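**Stiff neck from working at a low bench, what actually helps?**

Aurora Correia
Apr 3, 2022

I mend clocks and small radios at home, mostly in the evenings. Since October I've had a stiff neck on the left side, worse on days when I do more than 4 hours. The bench is an old dining table. I've bought a Palitent cushion for the chair but it has made no difference to the neck, only to my back. Is it worth paying for a proper bench, or should I be doing exercises? The doctor's receptionist said 13 days for a routine appointment so I'd like to try something first.

**Landell_Dave**

Get a better chair. Mine came from the office clearance place in Gomthorpe and I've had no bother.

**m.ozkan**

I don't think the chair is the trouble if your back is fine. A dining table is made for eating at, and it is too low for close work. When I did watch repairs we had the bench top nearly level with the armpit when seated, which feels silly for the first week and then you stop noticing.

Before you buy anything, put the table on blocks, or stand a sturdy box on top and work on that. Check your glasses as well. If they are reading glasses set for a book on your lap, you will keep moving closer until things are sharp. Ask the optician for a pair set to your bench distance – it cost me 90 pounds and was money well spent.

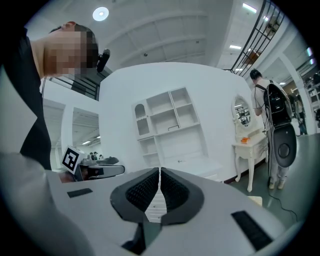

Neck strain mostly comes from how long you hold one position, so set a kitchen timer and get up when it rings. Watch where your head goes in between. The person leaning forward there, with the head tilted down over the work, has the posture I mean, and it's fine for a minute but not for an evening. Bring the clock up to you instead, in a small vice if you have one. If you get tingling in the arm or hand, ring the surgery again and tell them that, as it's a different matter from stiffness.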